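Student Robotics Club, Cerirstead
Progress report to the Korkudau Fund
Second report, 10/2/26

Dear members of the fund,

With this report I want to inform you how the club has used your support since our first report in October.

The project is still called Kubo. The students teach one robot arm to pick up a small block and put it down in another place on the table. In October the arm could do this only when a student guided it by hand. Now the students record their own guided movements and use them to train the program, and they have 2351 recordings saved. Our aim for this stage was 1000, so we are ahead of the plan in this part.

In another part we are behind. The program works well when the background is the same as in training, but it becomes confused when we change it. For this reason the students decided to train with printed panels behind the table, one with lemons on a grid and one with grey shapes. It was their own idea and I find it a good one -- the panels are cheap and can be exchanged quickly between two recordings.

The club has now 37 members, divided in 2 groups. The older group writes the code, the younger group makes the recordings and keeps the notebook. I would like to mix them more, but the timetable of the school does not allow it before spring.

About the money: the gripper fingers and the grey table cloth are paid. The spare motor from Cotomora is ordered but it did not arrive yet. I will send you the bill when I have it.

In the next period we will repeat all the tests with the block placed at the far side of the table, close to the panels, where the arm makes most of its mistakes.

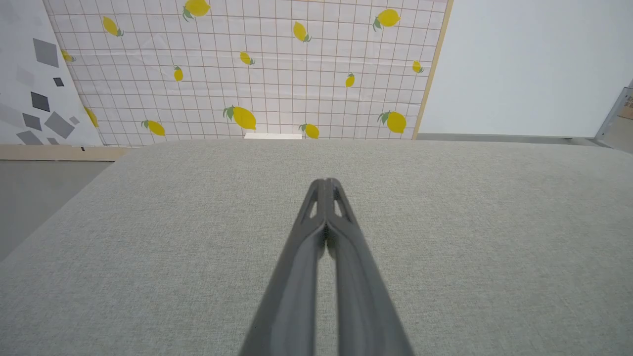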